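The Night Bus to Dulov

Fiorella Fabbri bought her ticket at the Zeltgate depot with coins, and the clerk pushed two of them back because they were from another country. She found two more in her coat. It was December and the heater in the waiting room was off.

She had 383 kilometers to go. Her aunt had left her a house in Dulov, and the lawyer, a man named Bartoš, wanted her there by nine in the morning to sign. She had been inside the house once, when she was six. She remembered a staircase and a bad smell from the well.

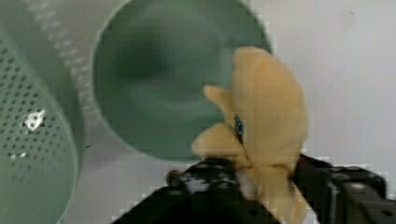

Something soft for the road.

The bus was half full. She took a seat near the back, next to a man with a shoebox on his knees. He told her his name was Aigars Lukoševičius and that he was going home to sell his boat. He had paid 1,391 for it and expected to get 349.

"That's a big loss," she said.

"I had it a long time."

They rode without talking until the road began to climb. The driver had the radio on low. Somewhere past Plultard it lost the station and he left it hissing for a while before he turned it off.

They stopped at an all-night cafe at the top of the pass. Fiorella ordered eggs and Aigars ordered soup. She told him about the house, and that she planned to sign the papers, sell it and be back in her own kitchen in a week.

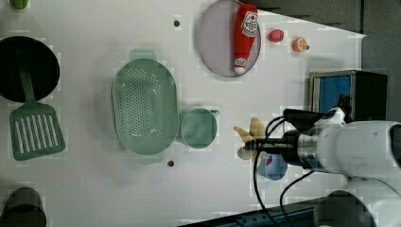

Aigars said a week was what everybody thought, and that his brother had gone up to Dulov to sell a barn and was still there, married, with goats. He said she should look at the roof before she looked at anything else. Then he salted his soup and ate it.

She wrote "roof" on the back of her ticket.

When they got back on the bus the windows had fogged over. She wiped a circle with her sleeve and watched the snow poles go by. 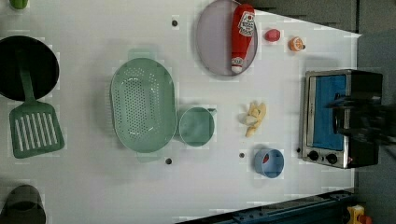
"Did you like your aunt?" he asked.

"I hardly knew her. She sent me a card every birthday with the wrong age on it."

He thought about this. The bus went down through the trees, and the driver shifted gears at each bend. Aigars slept with both hands on the shoebox. Fiorella stayed awake and tried to draw the floor plan of the house from memory. She got as far as the stairs.

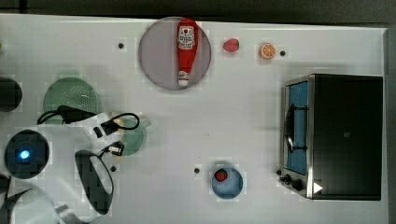
Morning

Bartoš was waiting at the stop with the keys in an envelope. He was younger than he had sounded on the phone. Aigars shook her hand, crossed the road and went down toward the lake.

The house was smaller than she remembered. The gate stuck. Bartoš started up the front steps with his folder, but Fiorella stayed in the yard and walked backward through the snow until she could see the whole roof.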